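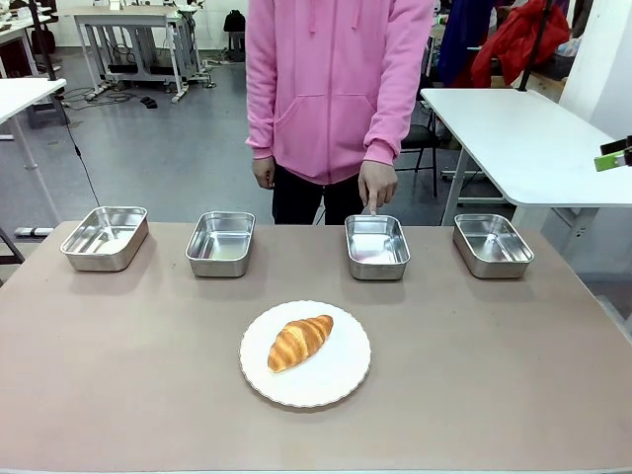

The man across from me has been selling secondhand clothes for 10 years and would like me to know that most of what I believe about donating them is wrong. He agreed to talk on the condition that I leave his name out, mostly because he still buys from two of the charities he was about to complain about.

We met at his unit behind the Starnwood shopping center on a Sunday, before opening. He had coffee. I had a bag of my own sweaters in the car, which I had planned to ask him about and by the end decided not to.

"People think there's a person somewhere waiting for their old sweatshirt," he said. "There isn't. There's a warehouse, and the warehouse is full."

I asked how he could know that. He buys by the bale, he said, and he can see what happens to the price. When he started, a bale of mixed casual wear was hard to get and he had to be on the phone by seven in the morning. Now the sellers call him. "When the guy with the stuff is chasing the guy with the money, you've got too much stuff."

That's an argument from one man's phone, and I told him so. He shrugged. He said I was welcome to find a better one.

The shop is called Sadano. He sells sweatshirts, jeans, work jackets and not much else. Dresses he gave up on in the second year. Anything with a fast fashion label goes straight into the rag pile, and he was quite cheerful about it.

"I had a bale in October, 134 pieces. I put 30 of them on the rail. Everything else was pilled, or the zipper was gone, or it was so thin I could read through it."

And the ones on the rail, did they sell?

"Most of them. Not fast."

I pushed him on this, since the usual story is that secondhand is booming. Everyone I know under 25 seems to shop that way. He agreed that they do, and said they also buy new at the same rate they always did. His customers come in carrying bags from the mall. In his view resale has given people permission to buy more, and he didn't leave himself out of it. "I'm part of the problem. I make it feel okay."

It was an odd thing to hear from someone with a cash register. I wondered whether it was a line he'd used before. He has, it seems, given a version of it to a business class at the community college, and they didn't like it either.

We got on to the collection bins. There are four in the Starnwood lot, three of them run by an outfit called Hirnero, which paints a green leaf on the side and the words "Give It Another Life." I had called Hirnero the week before to ask where the clothes go. The woman who answered was pleasant and said they go to "partners." I asked which partners. She said she would have someone get back to me, and so far no one has.

He laughed at that for a while. "Partners," he said. "Sure. I'm a partner."

He does buy from them, it's true, and he doesn't think they're crooks. Trucks and rent cost money, and he sees nothing wrong with a company selling what people throw in its bins. What bothers him is the leaf. "Put a dollar sign on it. People would still drop their stuff off. They want it out of the closet."

I'm less sure about that than he is. I think plenty of people would stop, or at least feel worse, and some of them might hang on to the sweater another year. When I said this he thought about it and said that would be fine too.

The one thing he seemed to have any faith in was mending. A small repair place called Vigfúsdóttir opened two doors down last spring, and he sends his better jackets there for new cuffs and linings. It costs him $4 for a simple seam and a good deal more for a zipper. On a jacket, the math works. On a sweatshirt it doesn't, and he won't pretend it does.

"Everybody tells me they want to fix things. Then they hear the zipper costs more than the hoodie did."

So what should a person do with a bag of old sweaters? He looked at me as if he knew about the car.

"Wear them," he said. "If they've got holes, wear them to paint the garage. After that they're rags, and you can use rags at your own house."

And if they really don't fit?

"Ask somebody you know. Ask them first, don't just leave it on the porch."

He had to open up then. Two girls were already at the door, and one of them was carrying a bag from the mall. He pointed at it with his cup, over their heads, so I'd be sure to see.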